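Support > Robot cells > Closed tickets > 726

Ticket 726: Pusher cell stops when the rod comes down next to a block
Opened by: Gwendolyn Esposito
Assigned to: Ottar Brekke
Status: Closed
Opened: 2023-10-23

Gwendolyn Esposito
The arm on the Viklund bench keeps going into a protective stop during the block pushing task. It happens when the rod lowers to start a push, before it has moved sideways at all. I clear the stop, restart, and get two or three good pushes before the next one. Nothing was changed in the program last week. The board was taken off for sanding on Friday and put back the same day.

Ottar Brekke
Please send the force limit, the approach speed and the rod clearance from the cell sheet. Also, who signed the sheet after the board went back on? Under our bench rules, taking the work surface off counts as a change to the cell, and the height has to be taught again before anyone runs at normal speed.

Gwendolyn Esposito
Force limit 60 N. Approach speed 185 mm/s. Clearance is set to 6 mm. There is no signature after Friday. I didn't know the board counted. I thought the rule was for tools and fixtures.

It stops on every color, but most often at the red star on the right side of the board.
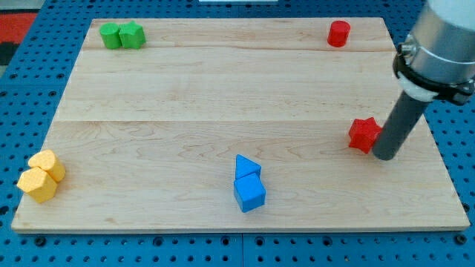

I have left the cell in manual mode and put the tag on the pendant until I hear back.

Ottar Brekke
Good, leave it tagged. Do these in order and write down what you get.

1. With the arm in manual at reduced speed, bring the rod down over bare wood at each corner of the board. Record the height where a sheet of paper just drags.
2. Compare with the heights on the last signed sheet.
3. Check the clamp bolt on the rod with the torque driver. Do not just feel it by hand.
4. Do not raise the force limit to get past the stop. If someone already has, put it back and say so here.

Gwendolyn Esposito
Bolt is at spec. Force limit was not touched. Three corners match the old sheet. The far right corner is high, and a strip of packing foam was still under the board there. I took the foam out and measured again, and all the corners match.

Ottar Brekke
That accounts for it. The rod was reaching the wood early on that side and the controller stopped, as it should. Teach the surface again anyway, run one full set at reduced speed, then one at normal speed, and have a second person sign.

Gwendolyn Esposito
Done. Both sets ran with no stops. Frøydis Hovland signed as second person. Tag removed.

Frøydis Hovland
Signed. One request while this is open. The bench rules say "tool, fixture or guard" and leave out the work surface. Gwendolyn read it the way I would have. Can the wording be fixed?

Ottar Brekke
Yes. Section on changes now reads "tool, fixture, guard or work surface, including removal and refitting of the same part." I also added a line about checking underneath before the board goes down. Britt-Marie Skjelbred has the draft for the Grirnton benches too, and it goes into the printed copy in December.

Closing this one. If the stop comes back, open a new ticket and attach the signed sheet.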